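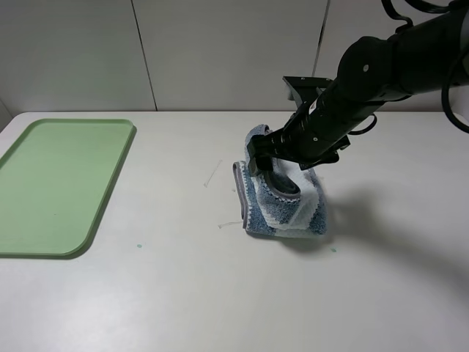 Practical Robotics, Handout 6
Folding a hand towel with one arm
Course notes by Tsutomu Iwasaki

Before you start

Please read these notes before you come to the bench. The groups are the same as for Handout 5. Each group has one arm, one table and one towel. You must bring your log sheet, your group's waypoint file and the Ghasemi reader, where the chapter on soft objects is useful for questions 2 and 4.

In the last exercise you moved hard blocks. A block keeps its shape when you take it, so one position and one angle were enough to describe it. Cloth is different. When the gripper pulls at one place, the other parts also move, and two towels which look almost the same from the top can have very different layers underneath. For this reason we don't ask you for a full model of the towel. We ask only for a good choice of the next grasp.

Part A. Finding an edge

Start the Skenix control window and load the profile "towel_slow". Move the arm to the home pose and save one picture from the wrist camera. On this picture, mark by hand the edge that you want to take. Look for three signs:

1. A change of colour between the cloth and the table.
2. A line of binding or hem, which is usually smoother than the cloth.
3. A shadow beside the cloth. A wider shadow can mean that the edge is a little higher there – but check the direction of the lamp first.

Please note that a stripe in the pattern is not an edge. Last August two groups lost a lot of time because their program followed the border between a blue and a white stripe.

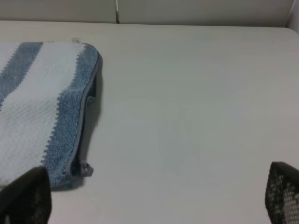 Figure 6.2. Wrist camera view. The grey binding follows the right side of the towel, with the hanging loop near its lower part.

The hanging loop is easy to see and many students want to grasp it. You may try this once, but write the result on a separate line of the log sheet. It does not count as an edge grasp.

Part B. Grasp and lift

Lower the open gripper with the fingers pointing down. Stop when the tips are at the height of the cloth, then go down in small steps. Close slowly. Lift only a little and look at the cloth from the side before you go higher. If you have taken two layers, open the gripper and write "double" in the log. Do not shake the arm to lose a layer.

The force limit is 840 in the units of the control window. Groups at the Mendgate bench have the older gripper and must use 900. Do not change any other limit without asking me.

Part C. The fold

Move the held edge over the rest of the towel along a low curve. A high curve makes the cloth swing, and a flat one pushes it together into a heap. Begin with the curve in waypoint file 129 and change only the middle point. Make five attempts, and put the towel back in the same start position each time, as nearly as you can.

Questions for the report

1. Which of the three signs was most reliable for your group, and in which light?
2. Describe one failed grasp. What did the wrist camera show before it?
3. How did the middle point of the curve change the final shape?
4. Would a second arm help in Part B, in Part C, or in both? Give a short reason.

The report is two pages at most, with one drawing of your curve. Hand it in by 3 September 2023 in the Costgate tray outside my office. Press the stop button before you put your hands on the table, also when the arm is standing still.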